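Contra el mueble que hay que montar dos veces

Llevo 20 años comprando estanterías y creo que ya puedo quejarme con conocimiento de causa. La última, el modelo Borneo de Stiltdale, llegó el viernes 12 de febrero en dos cajas, con 29 tornillos y un folleto sin una sola palabra. ¡Ni una! Dibujitos, flechas y un señor sonriente que, por lo visto, monta librerías en pijama y sin sudar.

A ver, no tengo nada contra el mueble en kit (media casa mía lo es). Lo que me fastidia es que nos hayan convencido de que una balda que se comba al segundo invierno es lo normal. Mi abuela tenía un aparador que pesaba como un tractor y que aguantó cuatro mudanzas - la última, por una escalera de caracol. Yo he tirado ya tres librerías, y ninguna llegó a los 8 años.

Y luego está el precio. La Vass, de pino macizo, cuesta casi el doble, sí, pero se lija, se aceita y se vuelve a pintar cuando una se cansa del color. La otra, en cuanto se le levanta una esquina, al punto limpio. Haced cuentas.

Que conste que entiendo a quien alquila y se muda cada dos por tres, yo misma he sido esa persona. Pero hasta para eso prefiero rebuscar en el mercadillo de segunda mano antes que pasarme otro domingo con la llave allen en la boca. En marzo me toca cambiar la mesa del comedor y ya he avisado en casa: de segunda mano o maciza, y que venga montada. 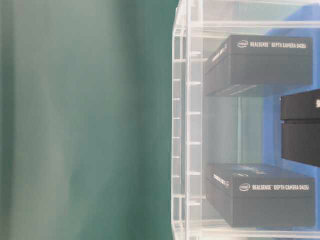 Etelka Szilágyi: Pues yo tengo una Cundberg de kit desde hace muchos años y ni se ha movido, eso sí, la encolé entera al montarla y la atornillé a la pared. Con lo de las mesas te doy la razón, las de kit acaban cojeando todas.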